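Wed 7 January

Equipment planning diary, Kinutov workshop. First entry of the new budget period. 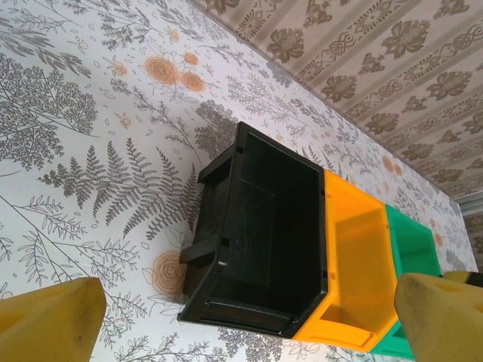 A remark reached me before the morning session had properly begun, to the effect that the workshop should stop pricing arms altogether until it had decided what it wanted them to pick up. The message came from the Astow site, unsigned, on the shared planning page, and went on to say that Astow had spent most of its last allocation on reach and payload and had then found itself short of money for fingers, bins and spare parts. The writer asked that Kinutov not repeat the order of those decisions.

I have entered the remark in the planning record and replied that it would be taken into account. I did not reply that I agree with it, although I largely do. The draft budget as it stood in October gave one line to the arm and one line to "accessories," and the second line was plainly a guess. I wrote it myself and can find no working behind it.

The morning was given over to revising that line. I divided it into grippers, replacement fingers, wrist camera, bins, mounting hardware and training time. Bins had previously been treated as a stationery purchase and charged to general stores. I have moved them to the equipment budget, as the choice of bin settles how wide the gripper must open and how the parts are presented to it. A stackable bin with an open front is easy for a person to use in any position. For a gripper, the thickness of the rim and the way one bin sits against the next both matter, and the specification should say so. General stores has been informed and raised no objection, apart from asking who would now pay for labels. That question is still open.

The bin order is set at 79, in black, yellow and green, all of one stackable pattern. The sizes may differ but the supplier should be the same throughout. I considered asking for a single color to obtain the lower price. The saving was small, and the assembly section has sorted by color for years and would have to be retrained. Black bins do raise one concern, which I have noted for the trial: a deep, dark interior may be harder for the wrist camera to read than a light one. If this proves to be a difficulty, the black bins can be kept for manual stations and the order adjusted before the second delivery.

On fingers, I have made provision for two full replacement sets in the first year. The October draft provided none. Finger surfaces scuff and pit with ordinary use, and at present we have no written standard for when a worn finger should be changed. I have asked that one be drafted before any contract is signed. Until then the inspection will be by eye at the start of each week, with the result entered on the sheet by the door.

After lunch I compared the two quotations received to date. Malline offers an arm, gripper and camera as one package, with delivery in 30 working days and a service plan that must be taken for the full term. Campos quotes each item separately. Its total is higher by 900 dollars, but the service plan may be ended at the close of any quarter, and the fingers are sold singly. Under Malline's terms fingers are sold only in boxed sets, which would oblige us to hold more stock than we have shelf space for. I have not recommended either firm. I have written to both with the same four questions on finger supply, camera replacement, software fees after the first year, and the cost of moving the installation should the workshop change rooms.

The last question was added late. The lease on the east bay has not been renewed, and it would be imprudent to bolt anything to that floor at present. I have therefore asked for a price on a movable base as an alternative. It will probably reduce the working speed somewhat, and the output figures in the draft will have to be revised downward if it is chosen.

The trial plan was the last matter of the day. It now calls for 100 picks from each color of bin, with the bins standing in a row and the row set at several angles to the arm. The earlier plan used a single bin placed squarely in front of it, an arrangement that does not occur on any bench in this building. Patterned and plain work surfaces are both to be included. Failed picks are to be recorded with the cause, where the cause is known, and marked "unknown" where it is not. The October trial sheet had no place for this and two columns have been added.

Training remains the weakest part of the budget. I have entered three days for each shift, on the basis of what Astow reported, but Astow runs longer shifts than we do and the figure may not carry over. I have asked Astow for its attendance sheets. In the same message I acknowledged the morning's remark more fully than I had done at first, and attached the revised accessories lines so that the writer may see what was changed.

Outstanding at close of day: answers from Malline and Campos; the written standard for finger wear; the price of a movable base; labels. The contingency line is unchanged and should be looked at again once the base has been priced. Revised draft saved to the planning page under the same title, with the October version kept beside it.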